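Shared workshop's kitchen arm gets a new pair of fingers

OMITZ – The members of the Cenus shared workshop have spent a good part of their evenings since June on a robot arm that can handle food, and this month the project reached the stage where people have started dropping in just to see how it's getting along.

The arm was put together by Mirko Guerra and Graziella Pace, who met at the workshop's soldering bench and found they both had the same idea in the backs of their minds – something that could help pack meals for the neighborhood lunch club, which sends out 32 of them every Friday. They have spent 649 dollars on it so far, a fair bit of that on motors, and quite a lot of the rest on motors to replace the first motors (Pace is cheerful about this, and says she learned more from the burned-out ones than from any manual).

The fingers now on the arm are the fifth design. The earlier ones were fine with a block of wood or a bread roll, but cooked meat is another matter, being uneven and soft in places and never quite the same shape twice. Guerra ended up slimming the tips down over several weekends, and he put a small camera at the wrist so that the two of them can follow the grip up close while they adjust it.
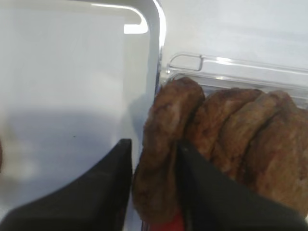

Tiziana Tedesco wrote in to say that she would gladly see the arm at work in the lunch club kitchen, but that she hopes the builders will think hard about washing, as anything that touches food has to come apart and be scrubbed, and her own kitchen mixer is trouble enough on that score.

Pace agrees with her, and the next set of fingers is meant to slide off without a screwdriver. She and Guerra would also like the arm to slow down a little as it closes, and they are still arguing in a friendly way over how to do it.

The workshop is open to visitors on Friday evenings, and anyone with experience of small motors would be especially welcome.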